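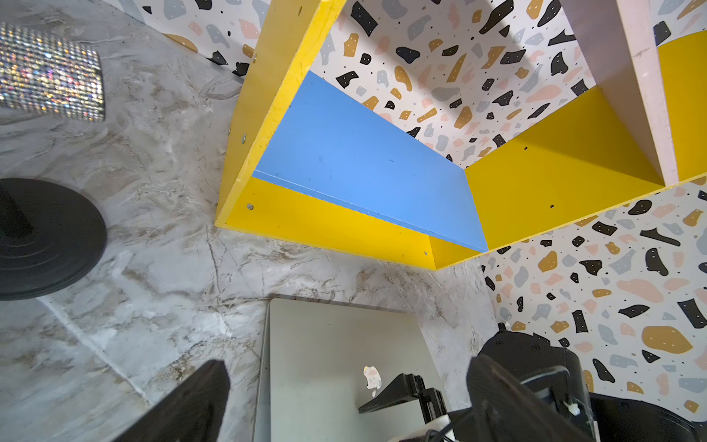

Yellow shelving, blue board

Skaltescombe Release Services: Frequently Asked Questions
Last revised October 24, 2024

What does Skaltescombe deliver?
Singles, EPs and albums in finished form. We do not mix, and we do not master. Audio, artwork and metadata are checked against the delivery specification and passed to Drillano, our delivery partner, which sends them to streaming and download services.

What audio format is required?
Stereo WAV, 24-bit, at the sample rate of the final master. Do not upsample. MP3 and AAC files are rejected at upload, including those converted back to WAV. Leave the head and tail of each track as the mastering engineer supplied them.

How far ahead of the release date should I submit?
Nine business days is the minimum. A release that needs a pre-order page, or consideration by playlist editors, should be submitted earlier. October submissions take longer to review owing to seasonal volume.

Does a five-track release count as an EP or an album?
We classify five tracks as an EP unless the total running time exceeds the limit in your service agreement. Stores apply their own rules and may display the release under a different label. We cannot override a store's classification. 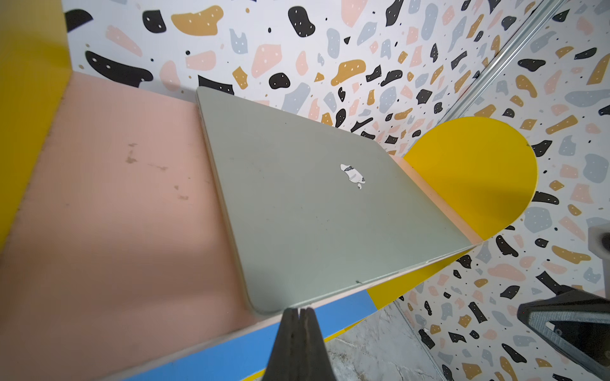 One account holder wrote to us that the classification of her EP had changed on a single store after a remix was added, and asked whether the original could be restored. It could not. Adding a track after delivery creates a new product with a new UPC, and each store classifies that product afresh. Play counts carry over only where the ISRC, title, artist name and audio are unchanged.

Can I use my own ISRCs?
Yes. Enter them in the track form before approval. If the field is left blank, a code is assigned and cannot be withdrawn. An alternate version, such as an instrumental or a radio edit, needs its own code.

How should featured artists be credited?
Put the featured artist in the Featured field and leave the name out of the title. For example, on the Sarkumari EP the guest vocalist Ayele is entered once, at track level, on the track concerned. An artist is entered as a primary artist at release level only if present on every track.

How do I list lyrics in more than one language?
Language is set per track. Select the language that makes up most of the lyric. Titles in a non-Latin script may be submitted in that script, with a transliteration in the second title field. 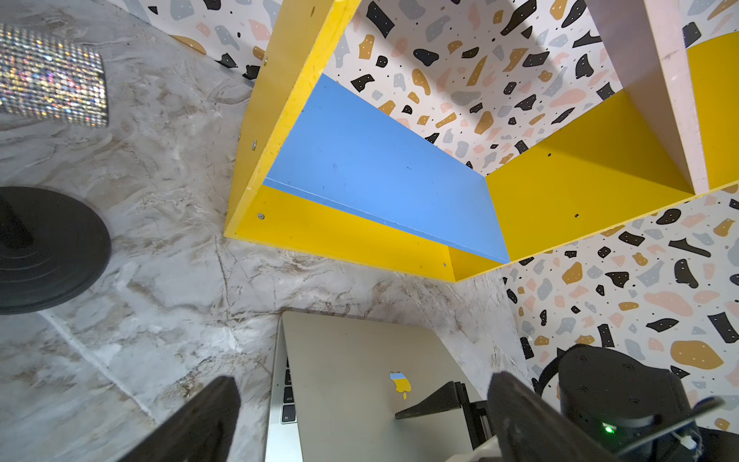
Translated titles are a separate matter and go in the localization tab. Do not place a translation in brackets after the original title, as most stores will return the release for correction.

Do I need a licence for a cover version?
In most territories, yes. Upload the mechanical licence with the release. Samples require written clearance from the owners of both the recording and the composition.

When are royalties paid?
Statements are issued monthly. Stores report in arrears, and some 12 weeks may pass between a stream and its appearance on a statement. Payment is by direct deposit or cheque.

How do I take a release down?
Submit a takedown request from the catalogue page. We forward it within five business days. Individual stores may take longer to act on it.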